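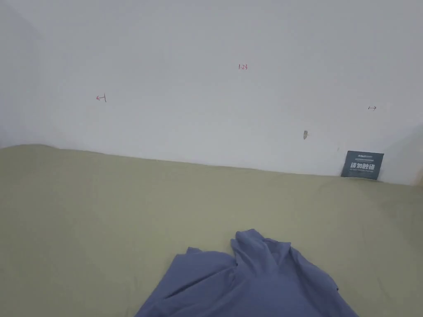
Wash the pillow, too

Most of us change the pillowcase and feel we've done our part. The pillow underneath has been quietly collecting skin, drool and dust mites for years, and a fresh case only gives them nicer curtains.

Vittoria Marino of the Prenstead laundry on Cheon Street suggests washing two pillows at a time so the drum stays balanced.

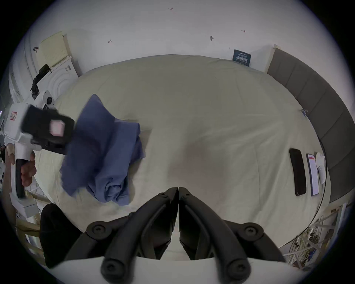
She also says to run a second rinse, and to dry them until the middle feels dry, which takes longer than you'd like.

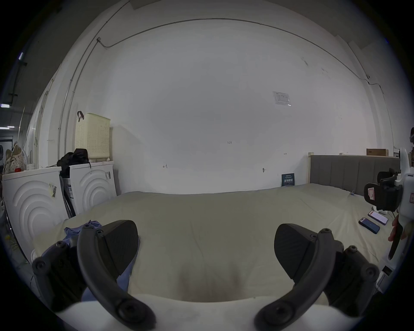 Dust mites eat what we shed, and a bed gives them eight hours of catering a night. Sheets want hot water every week. While you're stripping the bed, move the phones off the mattress. They've been to the bathroom with you.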